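**Faults and Failures in Handling Robots - Session 5 notes**
Chepkoech Mrema

Bring your marked-up copy of the Risilow incident report. If you left it at home, share with a neighbour, as I won't be printing more.

### 1. What the report says

The task was fruit sorting with a two-armed machine: pick up a piece of fruit, carry it to a plate, put it down, go back for the next. The system ran on control software called Devia. The report claims 400 trials with 47 failures, and puts nearly all of those down to "object variability". I would like you to be suspicious of that phrase by the end of the session.

Object variability means the fruit was the wrong shape. Fruit has always been the wrong shape. If a machine is sold as able to handle fruit, then an awkward piece of fruit is part of the job, and writing it up as an outside cause is a way of moving the blame onto the shopping.

Thijs Brouwer went through the logs again in June and sorted the same 47 failures by what the machine was doing when things went wrong. His groups were:

- 5 where the hand never got a hold at all
- 40 where it had a hold and lost it during the carry or the release
- 2 where the operator stopped the run

Look at the second group for a while. The report's summary speaks of "grasping difficulties", and a reader in a hurry would suppose the hands couldn't pick things up. They could. The trouble started afterwards.

### 2. Why a hold gets lost

A hand that has closed on something knows less than we tend to assume. The Risilow hands report the position of each finger joint and the current going to each motor. From those two things the software works out whether something is being held. There is no skin and no direct sense of slip. If the fingers stop before they are fully closed and the current has risen, Devia writes "grasp confirmed" in the log.

Now think about what else would stop a finger early. A finger pressing on another finger would do it, and so would a finger pressing on the table. A fruit held by one ridge, about to roll out, gives the same reading as a fruit held firmly. The log line is true to the letter and tells you very little.

Carambola is the hard case in this set. An apple is near enough round that the fingers meet much the same surface wherever they close. A carambola has ridges with grooves between them, and the contact you get depends on how it is turned. Get the fingers across two ridges and it may sit well. Get one finger on a ridge and another in a groove and it can turn as soon as the arm speeds up.

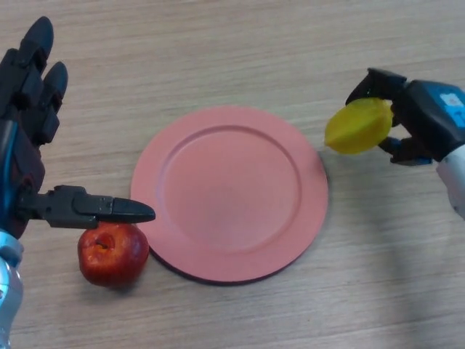 **What does "grasp confirmed" tell us about whether the fruit will reach the plate?**

Very little. It tells us that the fingers stopped early and the motors were working, at the moment the check was made. The check is made once, at the end of closing, and isn't repeated during the carry.

That last point is in an appendix, in a table of settings, and is not discussed anywhere in the main text. I find that hard to forgive. If you check a thing once and then move it through the air, you have no grounds for saying when it was lost, and the report's timings for the drops are guesses made from the video.

### 3. The second arm

Most of you wrote about the arm doing the carrying. Only a few of you asked what the other one was up to.

In a two-armed setup the resting arm still takes up space. Devia keeps the arms apart by drawing an imaginary box around each one and refusing any move that would make the boxes touch. The boxes cover the forearms and the backs of the hands. They do not cover the fingers. Valentin Preda, who maintained the rig, says this was done to stop the software refusing perfectly good moves near the plate, where both hands need to get close. I believe him. It is still a guard with a hole in it, placed where the hands do their closest work.

There is also the matter of fruit already on the table. The planner treats the plate as an obstacle during the carry. Loose fruit is left out until it is that fruit's turn to be picked. So a waiting apple can be nudged by a thumb from the idle hand and nothing in the log will show it, except that the next pick goes wrong because the apple isn't where the camera last found it. The report calls this "object variability" too.

### 4. The safety question

Nobody was hurt. The report says so three times, which is twice more than needed.

What happened is that after a drop, Cornel Voicu reached over to pick up the fruit while the system was paused. Paused is not stopped. In a pause the arms hold position with the motors live, and Devia will carry on when the pause ends. The pause had a time limit that he hadn't been told about. It ran out, the arm moved off towards the plate, and he pulled his hand back and pressed the stop button.

The recommendation made afterwards was "operators should be reminded to remain alert". Please don't ever write that sentence. He was alert, and that's how he got his hand out. Better recommendations would have been:

1. Remove the time limit, so that a person has to restart the machine on purpose.
2. Use the stop button before any reach over the table, and put that in the written procedure.
3. Show the state of the machine on a light that can be seen from where the operator stands.

The first of these is a change to one setting. Delia Pîrvu asked why it hadn't been made straight away and was told that it would slow the trials down. Draw your own conclusions about the 400.

### 5. The vendor's reply

Zorar, who supplied the hands, answered with a short letter. It says the hands performed within specification. I expect they did. The specification gives a holding force measured on a smooth cylinder, gripped in the middle and kept still. Ask yourselves how much of that survives when the object is ridged, off-centre and moving.

Spahić makes the opposite argument in the reading: that the hand should take most of the blame, and that software can't make up for missing touch sensing. I think this lets the planner off too lightly. A second check halfway through the carry would have cost next to nothing - it would not have saved the fruit, but it would have told us the truth about when it went.

### For next time

Write one page. Pick any single failure from Thijs's second group and say what you would need to have recorded in order to know its cause. If your answer uses the words "object variability", say what varied, and who should have expected it to.

Read Spahić, chapters on contact and slip. Skip the part on suction cups.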